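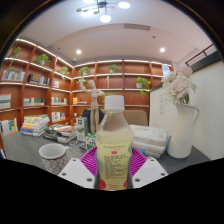
Too good to be free, was Gülizar Aksoy's first thought when the flyer came through her door in Nekwood. It promised that a bottle deposit program would pay for itself within a year, with no cost to shoppers or to the town.

2 min read

The program, run by a firm called Sullik, adds 15 cents to the price of every plastic drink bottle sold in town. Bring the empty back to one of 6 return points and the 15 cents comes back as store credit. Credit, mind you, and only at the stores that signed up.

Sullik says 2514 households registered in May. It has not said how many of them have returned a single bottle. Asked on Friday, the firm sent over the same flyer.

There is also the matter of the money left behind. Every bottle that goes in the trash leaves its deposit with Sullik, and the contract does not say where that money ends up. The town office says the point will be "looked at" in the fall – the contract was signed in the spring.

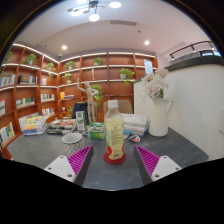 Over in Durnerel, one shopper said she had tried much the same thing there and quit after a month, tired of driving empties across town for credit she kept forgetting to use. The Durnerel program had 2375 households on its list when it closed. The list was the only figure it ever put out, too.

None of this means deposits are a bad idea. People do bring bottles back when the return point is close and the refund is cash. The Nekwood plan offers neither to anyone living north of Karabulut Street, where there is no return point and none is planned.

Sullik says it will publish return numbers "when the data is ready." It gave no date.

14 comments · 31 shares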